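Right, towel folding thread, because I've spent most of February on this and I need to tell someone 🧵

1/ The planner we had (Kimari, our own thing, don't go looking for it) treated both arms as one big 14-joint problem. Lovely on paper. It took 4 seconds to think before every single move and then quite often gave up!

2/ So I split it. Each arm plans alone, and a small bit of code called Tredia keeps them from bumping elbows. Planning is down to 40 milliseconds and I did a little dance in the kitchen.

3/ Next headache was corners. The corner finder loves a check pattern far too much (every crossing looks like a corner if you squint) so it was handing me 424 candidates on one tea towel. Now it finds the outline first and only looks for corners along that. Much calmer.

4/ Also changed: the arms no longer have to grab at the same moment. One takes its corner and holds, the other gets a fresh look at the cloth before it commits. Waiting for a perfect joint grab was daft and I wish I'd dropped it sooner.

5/ Right gripper on its corner, left one still hovering by the other, blue cloth underneath: 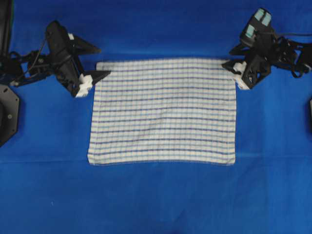
6/ Next up is the grip check, which still reads thin hems as "nothing there". Ideas very welcome, I've got 17 tabs open on it already.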